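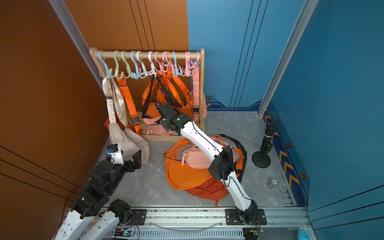 Stundby, 21 December 2018

Chapter 6
Hanging Goods: Bags, Straps and the Small Rack

Bags are among the most difficult goods to keep in good order. A shirt has shoulders, and the hanger was made for them. A pair of trousers has a crease and can be folded along it. A bag has only its strap, and the strap may be long or short, stiff or soft, with a buckle in a place which is not convenient for us. When we hang several bags on one rail, each of them finds its own level, and the person who arranges them must decide which levels to accept and which to correct.

In Chapter 5 we worked with shelves. There the weight of the goods rests on a surface, and the main question was the distance from one item to the next. In the present chapter the weight is carried by a rail, and the floor under the rail becomes a second place for goods. Students often forget this second place. They fill the rail and leave the base as it happens to be.

6.1 The rack and its hangers

A small wooden rack with one rail and a rectangular base is enough for all the work in this chapter. The rack used in our classes has a rail of 980 millimeters, and it stands against a wall, so the goods are seen mainly from the front.

Hangers come before bags. Look at the colors of the plastic hangers at the opening of the chapter: light blue, sage green, white and pink. They are pale, and the orange bags are much stronger in color. This is a useful relation. When hanger and bag have the same strength, the eye goes first to the hooks and only later to the goods. Piroska Pálfi, who taught this course before me, let her students arrange the hangers alone for a whole lesson, with no bag in the room. I still think it is a good lesson, although the students complain.

Not every hanger must carry something. An empty hanger gives air between two wide bags, and it can be moved quickly when a new bag arrives.

6.2 The length of the strap

A crossbody bag with a long strap will rest low, close to the floor, on a small rack. The cream-colored one at the left end is such a case. Its body is soft, and a soft body so low changes its shape easily. There are 2 common corrections:

Shorten the strap at the buckle until the bottom of the bag is higher than the base of the rack.
Put the strap twice over the hanger, if the strap is wide enough and does not twist.

The first correction is better for a shop, the second for a home. A customer who tries on a bag wants to find the strap at a normal length, so after closing time all straps should be set again to the same hole or mark.

A backpack is easier in this respect. It is heavier, however, and should hang near the middle of the rail, with its webbing straps falling behind it or evenly at both sides.

6.3 The base

The space inside the base can hold one bag, placed upright. The salmon-pink bag below the orange backpack shows how two related colors may be put one over the other. If more bags are pushed in beside it, or stand behind the posts, they are seen only in part — a strap here, a corner there — and the customer does not ask for them.

Practical work

Take a small rack and the hangers from the Treltex box. You have 30 minutes. Hang the bags first by color, then by the length of the strap, and make a drawing of each arrangement in your notebook. Write under each drawing which bag was the most difficult to place. Keep both drawings for section 6.4, where we will discuss the wall behind the rack.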